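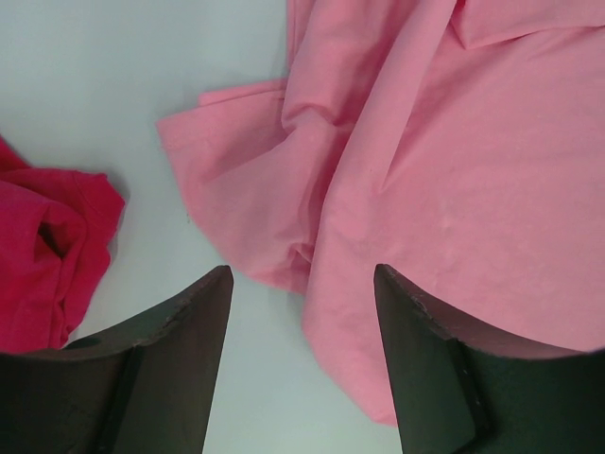

Wrist cam, pink tee on the table, red cloth at left

Ticket: right gripper drops out mid fold, E-hold on both arms
Product: Drullura two-arm fold cell
Site: Galtar, bench room
Priority: High (was Medium, bumped Monday)
Status: Closed, watch item open

Original report

Right gripper loses comms while holding a garment. Controller throws GRP_R LINK LOST, both arms go to hold, fingers stay shut on the fabric. Have to open by hand from the jog screen after clearing. Sometimes it won't clear and needs a full power cycle. First seen in September, once a shift maybe, now every few runs. Only on the right so far. Left has logged zero of these.

Worst part is the hold isn't always a hold. Twice the left arm finished its move before it stopped. Shirt was pinched at one end and got pulled. One torn hem. No one had hands in but they could have, we reach in all the time to restage. That's why this got bumped.

Running the mixed set, pink tee, red, the two blues in the bin. Same fault on all of them so don't think its the fabric.

Support 9:10
Got it. Please stop reaching in with power on until we know why the stop is late. Lockout first, every time, even to fix a sleeve. Need from you: controller log for the last bad run, gripper firmware both sides, and does it fault with no fabric in the fingers.

Site 9:42
Log uploaded. Firmware same both sides. Ran dry, no shirt, 5 runs, no fault. Put the pink one back, faulted on run 2. So maybe load??

Support 10:05
Load is possible but I don't love it. Fingers draw a bit more when they hold but nowhere near the limit in your log. Looking at the timestamps instead, every link loss lands inside the same move, the lift and drag toward the middle. When you ran dry did you run that move full length or the short version?

Site 10:11
Short version. Dry run script skips the drag. Sorry should of said.

Support 10:13
OK so then dry tells us nothing. Rerun dry with the full drag please. Slow it to whatever your low speed preset is.

Site 10:50
Full drag dry, faulted 3rd run. No fabric at all. So not load. It's position.

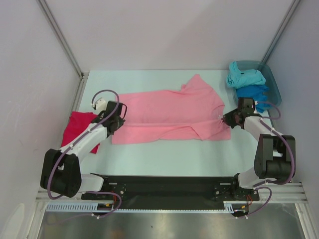

Stepped the right arm through by hand after that, jog only, shirt pinched the way it is in a normal run. Link counter on the diagnostics page is the thing to watch. Sits clean with the arm low and the cable slack. As the wrist rolls in toward center the errors start climbing. Back it off, they stop. Did that over and over, same spot every time. Wiggled the purple cable near the wrist with the arm parked and locked out of motion, counter jumps. Wiggled at the elbow, nothing. Wiggled down by the base, nothing.

So wrist end of the right cable. Either the plug or the first bit of cable after it.

Support 11:20
Agree. Before you pull anything:

1. Park both arms, power off, lock it. Wait for the supply to drain, lamps out on the controller.
2. Take the garment out of the fingers by hand if one is in there. Don't yank, the fingers are still sprung.
3. Cut the tie nearest the wrist, leave the rest alone.
4. Unplug, look at the pins with a light. Look for one pushed back.
5. Check the shell on the plug is not cracked.
6. Swap left cable to right, right to left. If the fault moves with the cable it's the cable. If it stays put its the socket side and we ship you a wrist board.

Mark them before you swap. Tape is fine.

Site 1:35
Done. One pin on the right plug sits lower than the others, hard to get a photo of, it's in there deep. Shell OK. Swapped. Fault now says GRP_L LINK LOST. Moved with the cable. 71 runs total on the log today counting the short ones, first left side fault ever.

Support 1:50
Good, cable then. Sending one from the Caldeira depot, should be with you tomorrow morning. Leave the cell locked out overnight, please don't run on the bad one even at low speed.

Now the late stop. That's the one I care about.

Support 2:25
Went through the log with the controls people at Pellberg. The link loss does trigger a hold right away on the arm that lost it. The other arm only gets told on the next sync message and your sync period is set to 500 ms. Ours ships much tighter than that. Somebody raised it, maybe when the cameras were dropping? Either way, at 500 the healthy arm can finish a short move before it hears about it. Matches your torn hem.

Note this hold is NOT the safety stop. The red button goes straight through hardware and is not affected. But no one should be treating the software hold as protection, not with hands in there.

Site 2:40
Yeah that was us. We bumped it when the wrist cams were stuttering and never put it back. Button tested just now, both arms drop dead at once. OK.

Support 2:44
Put sync back to default, save, reboot, confirm it survived the reboot. Older builds forget it.
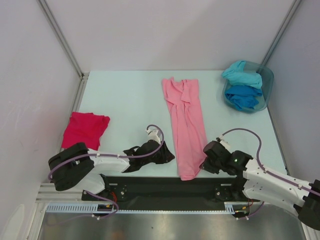

Photo: Galtar bench room, Drullura cell, fixed cam

Site, next day 10:20
New cable on. Sync at default, survived reboot. Retied the right side with more slack at the wrist, wide loop, one tie close to the wrist and one up by the elbow. Pulled through the full roll by hand before power, nothing goes tight. Same on the left so they match.

Counter stays at zero on both sides through the whole drag. Ran the pink one, then red, then both blues. No link loss. Forced a fault by pulling the gripper link in software, both arms held right away.

Support 10:45
Nice. Please keep the bad cable, we'd like it back. Label in the box.

Site 10:52
Boxed. One more thing, clear-fault screen still leaves the fingers shut. Had to jog them open same as before. Is that on purpose?

Support 11:00
On purpose, so it doesn't drop the part. You can set it to open on clear under gripper options. I'd leave it.

Closing notes

Cause 1: bad pin, right gripper cable, wrist end. Cable replaced.
Cause 2: sync period changed on site, slowed hold on second arm. Restored.
Site rule now on the door: lockout before reaching in, no exceptions for restaging.
Watch item: check link counter both sides every Monday before first run, write it on the sheet. If it's anything but zero, reopen this ticket, don't start a new one.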